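Thread: Mobile data suspension in Tranddale, what was really switched off?
Reading time: 4 min
11 comments | 20 shares

higinio_aguirre
Started 2018-01-24

I am trying to establish what the November suspension order covered. The district notice says "mobile internet and bulk messaging". Voice was to stay up. In the east of town voice went down as well, for most of the first night. I have the notice, two operator texts and a set of timings from people who kept a log. What I lack is the instruction the operators received, and that is the document that matters.

The press line is that the order followed a forwarded voice note about strangers near the school at Pimis. The notice itself mentions no voice note. It cites "apprehension of disturbance" and gives no end time. 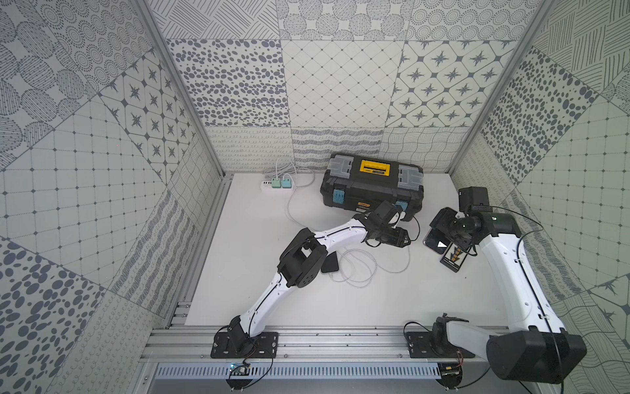 Annelore Wendt: The missing end time is the first defect. An order of that kind should state a period and a review date. Without either, the operators will keep the block in place until told otherwise in writing, and that alone would account for the extra hours.

higinio_aguirre
Agreed on the end time. I am less sure it accounts for voice. My log shows calls failing before data did on the eastern side.

tahira.h
Calls failing first is what congestion looks like. Everyone with the rumour on their handset starts ringing relatives. A small site will refuse new calls well before anyone touches the configuration. I would not read an order into it.

higinio_aguirre
Possible. The counter-argument is that the fixed lines at the Jandance exchange were fine throughout, and they share the same link out of town. If the link had been full I would expect trouble there too.

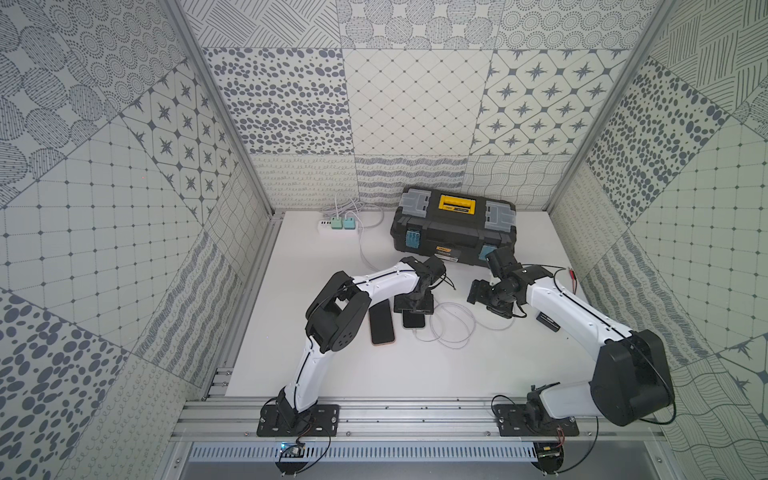
The other point is the bulk messaging limit. The operator text said prepaid customers could send 20 messages a day. Contract customers were not mentioned. I asked at the counter and was told the cap applied to "all users", then was told it had been lifted, by the same clerk, in the same visit.

amado_d
The cap is the least useful part of any of this. The voice note went round on an app, over data. Capping texts does nothing to it, and it stops the district from sending its own correction. The correction went to 400 numbers on the first evening. Tranddale has some 4000 households. Work it out.

tahira.h
That figure is for the ward list only. The loudspeaker van covered the rest.

amado_d
The van did not reach the hill road. I live on it.
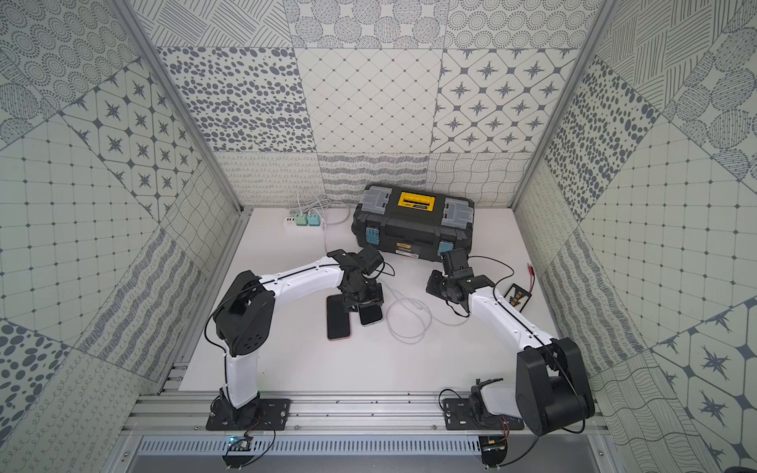

Kulsoom Abbasi: Both of you are arguing about reach when the content was the problem. The correction said "do not believe rumours" without saying which rumour. People who had not heard it went looking for it. A correction has to name the claim and state what is false in it.

amado_d
Fair. I would still want it delivered.

annelore_wendt
For the request to the operators, ask for three items separately: the written instruction, the time it was received, and the list of sites affected. If you ask for "all records" they will refuse on volume. Öztürkmen was refused on that ground and had to start again with a narrower letter.

tahira.h
Ask for the site counters as well. Blocked call attempts per hour would settle the congestion question one way or the other.

higinio_aguirre
Will add the counters. Draft goes in tonight. For anyone without the local bulletin to hand, I am copying the only printed account that gives clock times.
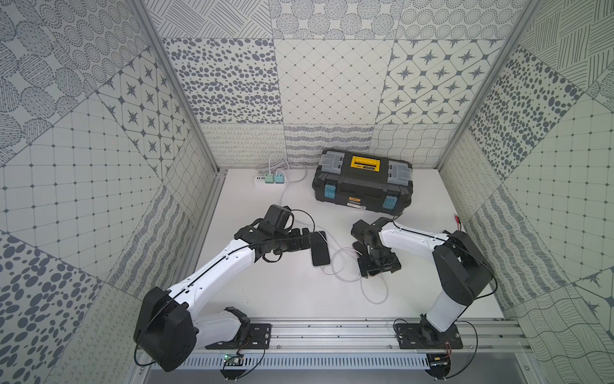 Tranddale Bulletin, no. 11, p. 4

Data services were withdrawn at nine in the evening and restored in stages from the following afternoon, the eastern sites last. The district office said that voice calls had not been included in the order. Shopkeepers near the bus stand reported that card payments failed until closing time. The office gave no comment on the period for which the order had been made.

tahira.h
"Restored in stages" needs a source. Otherwise it matches my notes, except the bus stand, where I have cards working by four.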